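Sowa Records to release first complete recording of Zakitov lute suites

Lutenist Benedek Kozma will release his first solo album, The Zakitov Lute Book, on Sowa Records in May. The two-disc set contains all 35 pieces from the manuscript, 31 of them recorded for the first time. Total playing time is 124 minutes.

The Zakitov book was copied in the late seventeenth century for a household whose name has been scratched from the title page. It holds five suites in the French style, a group of loose preludes and a long chaconne in D minor. The preludes are written without bar lines and leave the rhythm to the player.
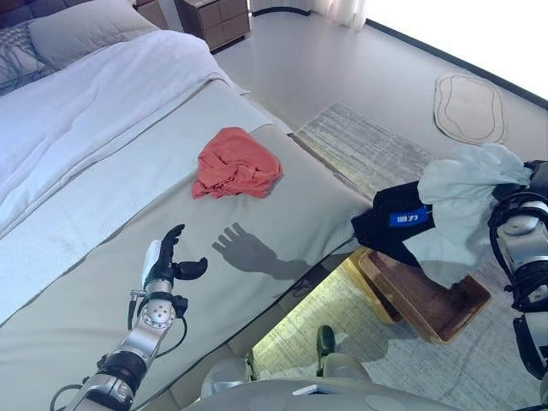
White duvet and pale gray runner on a bed, with a coral-red cloth on top.

Kozma plays an eleven-course lute strung in gut throughout. He worked from the original tablature and prepared a new edition, which Clinodell Music will publish alongside the recording.

"The copyist made mistakes, and some pages are hard to read," Kozma said. "Where two readings were possible I played both for a few weeks before choosing. The chaconne took the longest. I still play some of its repeats differently in concert."

The album was recorded at the Bivik chapel, with the microphones placed close to the instrument. The booklet includes an essay on the manuscript and a full list of tunings.

Kozma will play a 55-minute program from the album at the chapel in May, starting at 7:30 p.m. Admission is free, and seats cannot be reserved.

The Zakitov Lute Book will be available on CD and as a download. Review copies can be requested from the Sowa Records press office.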